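工作记录 五月 点球练习与门将出击方向

打印本页 | 邮件转发

上午九点前到场，Lodora 训练场B场，草偏长，球速比上次慢。今天的内容还是点球，接着上个月没做完的那一组。先把条件写清楚，免得以后翻回来看不懂。

球员：一队四名主罚人选加两名青年队的，一共 6 人。门将两名，轮换站门，每轮换一次。Viorica Bucur 负责计时和喊哨，Chak-lun Kong 在球门侧后方记门将的第一步。我在罚球点后方记助跑和落点。

做法和上次一样：每人先跑一组折返，再走到罚球点，中间不许停下来喝水。折返跑的目的是把心率拉上去，比赛踢到加时以后才罚点球，站在原地热完身就踢的数据参考价值有限。上次有两个人在折返以后偷偷慢走，这次 Viorica 在旁边跟着喊，情况好些。

记录表改了一版。原来的表把球门分成九格，写的时候很难判断是中路偏左还是左路偏中，两个人记出来的对不上。新表只分左、中、右，再加高低两档，共六格。昨天晚上我和 Chak-lun 拿以前的录像各自记了一遍，分歧少了很多，剩下的都是高度上的，左右基本没有争议。以后就用六格，旧表停用，旧数据暂时不转换。

助跑步数也要记。三步以内记“短”，四到六步记“中”，更多的记“长”。停顿的另外打勾。所谓停顿，是指支撑脚落地以前有明显的减速，单纯步子小不算。助跑跑完以后再做假动作是犯规，这个裁判会判，训练里也照判，算罚失。 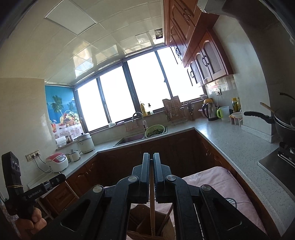 第一轮整体偏保守。惯用右脚的几个人大多往门将右手边踢，也就是他们自己顺脚的一侧，力量足，高度低。门将第二次就开始提前往那边倒。Brisa Barrera 在场边看了一会儿，意见是主罚的人看门将看得太晚，抬头的时候脚已经摆出去了，看了也来不及改。这一点我同意。要么完全不看，提前定好；要么就从助跑第二步开始看，中间那种做法两头不靠。

第二轮要求所有人在走向罚球点之前先把方向告诉我，小声说，门将听不到。踢完对照。有一个人报的是左下，踢出去是中路半高，他自己说支撑脚滑了一下。回放看，支撑脚离球太远，身体后仰，球就起来了，和滑不滑关系不大。这个毛病上个月就写过，当时的处理是让他把助跑减一步，减完那几天好了，现在又回来了。下次单独给他安排时间，不放在集体里练。

青年队的两个孩子反而踢得干脆，报哪里踢哪里。不过他们罚的时候门将没有认真研究过他们，这个优势会随着次数减少，先不下结论。

门将部分。

一号门将习惯在对方支撑脚落地之前就动，左脚先往外点一下，再往右扑。Chak-lun 连着记了几次，都是同一个动作。如果我们自己能看出来，对手也能看出来。Cisau 队那边的录像分析做得很细，上赛季杯赛他们的主罚明显是等着门将先动。跟门将谈了，他本人没有意识到，看了回放以后认账。

改法先试两种。第一种是让他重心压低，两脚平行站稳，等哨响以后默数一拍再动。第二种是让他故意做那个点脚，但是点完往左去。第二种他更喜欢，说有意思，我的看法是可以留着当备用，主要还是练第一种。一个人紧张的时候会回到最老的习惯上，假动作做多了可能连自己都骗进去。

二号门将正好相反，动得晚，判断方向准，但是侧扑的距离不够，贴着立柱的低球摸不到。这个属于力量和步法，急不来。体能那边已经给他加了侧向蹬地的内容，每周两次，先做完这个月再看。

规则方面再提醒一次，写在这里给新来的同事：球踢出的瞬间，门将至少要有一只脚的一部分踩着球门线，或者与球门线齐平，悬在线的上方也可以。今天有几次二号门将两只脚都跑到线前面去了，扑出来也不能算。训练里没有助理裁判盯着，容易养成习惯，到了比赛里被判重罚就很被动。下次在门线外侧放一台固定机位，专门看脚。

说到机位，今天的录像有一段对焦跑了，第二轮中间那一段落点看不清，我是按现场手记补的，表里用括号标出来了，统计的时候请把带括号的剔掉。三脚架右边那个卡扣松了，已经报给器材室。

中场休息的时候讨论了主罚顺序。现在排序主要看教练的印象，我想把两件事分开：一件是平时谁踢得准，一件是比赛里第几个出场合适。踢得最准的人放第一个还是第四、第五个，各队做法不同，我们手上的样本太小，说不出什么。目前建议第一个放心态最稳的，后面按当天的状态调整，名单赛前只定前三个，后两个留空，等加时结束再填。

客场打 Falstead 的那场，我们点球大战输在第四轮和第五轮，两个人都是替补上来时间不长，一个是赛前没排进名单，临时问谁愿意罚，他举的手。愿意罚是好事，但是他前面整整一个月没有参加过点球练习。所以今后替补席上的人也要进这张表，哪怕每次只罚几个。

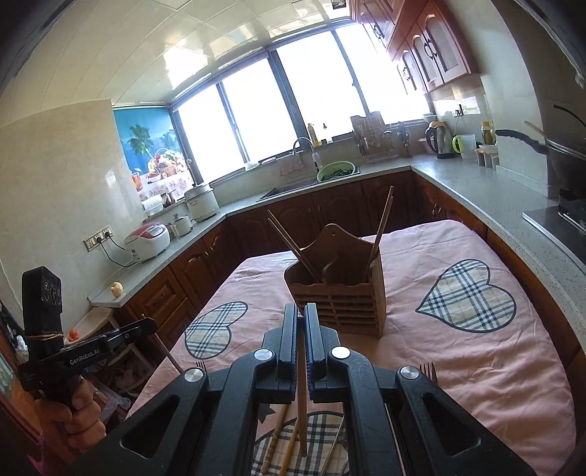

Ximena Ponce 对最后这一条有不同意见。她说替补和主力混在一起练，人一多，每个人等待的时间就长，折返跑拉上去的心率早就掉下来了，等于白跑。她主张分成两块场地，B场给常规主罚，旁边的小门给替补，各记各的，同一张表格式，晚上再合并。另外她提醒，小门的门线附近草皮磨得厉害，罚球点也要重新量，别拿眼睛估。

这个办法可行，缺点是门将不够分。二号门将可以去小门，主场地就只剩一个人连续站，疲劳以后扑救的数据不能和前面的比。先按她说的试一次，把门将的站门时间也写进表里。

第三轮因为前面讨论占了时间，只做了一半。这一轮没有让他们报方向，看的是等待时间的影响。哨响以后 Viorica 手里有表，记的是从哨响到触球的时间。有两个人哨一响马上就跑，几乎没有停，其中一个罚到了边网外面。他以前也急，越是前一个罚丢了越急。让他哨响后做一次深呼吸再起步，后面两个都进了。两个球说明不了问题，先记着，下次继续让他这样做，至少不会更差。

放球的动作也讲了一下。好几个人放完球转身背对球门往回走，走到位置才转过来，这段时间里门将可以随便做动作影响他们，也可以趁机调整站位。倒着退回去，眼睛一直在球上，会舒服一些。这个看个人习惯，不强求，只要求每次都一样。

数据初步看了一眼：这个月到今天为止，能用的记录有 60 个左右，剔掉带括号的和犯规的。按六格分，左下和右下占了大头，右上几乎没人踢。罚失里面被扑出的比踢偏的多，和我原来想的不一样，原来以为主要是踢偏。细的等合并以后再算，不要拿这几行去跟教练组汇报，量太少，而且青年队的也混在里面。

Xóchitl Robles 要一份旧赛季的对手门将资料，Becerra 杯那几支球队的优先。我手上有 23 段剪好的片段，文件名不统一，有的写对手，有的写日期，有的什么都没写。下午先把名字改过来，按“对手、门将、罚球方向、门将方向”排，看不清方向的单独放一个文件夹。改完再给她，别直接发原始的，上次直接发出去，来回问了一星期。

器材：球打气不一致，今天有三个偏软，踢出去手感不同，球员抱怨是对的。以后开始前由到场最早的人统一量气压，写在表头。标志桶够用。哨子借了隔壁场地的，已还。

待办：
一，新表格打印，替补名单加进去，表头加气压和门将站门时间两栏。
二，小门重新量罚球点，草皮问题跟场地组说一声，能补就补，补不了就把小门往旁边挪。
三，固定机位，看门线，三脚架修好之前先用矮的那个架子。
四，一号门将的起步动作剪成一段，只给他本人和门将教练看，不往大群里发。
五，支撑脚偏远的那位，约单独练习，训练前二十分钟就够，不用跑折返。
六，问一下医务组，折返跑放在恢复日的前一天合不合适，有两个人反映大腿后侧发紧。

下午四点补记：医务组回复了，量可以保留，但是折返的距离要缩短一半，热身要加长。那两个发紧的人下次不跑折返，直接罚，记录里注明。门将教练看过一号门将的片段，意见是先不要改太多，赛季还没结束，只练站稳等一拍，点脚往左那一套等假期再说。我没有意见，照办。

打印本页 | 邮件转发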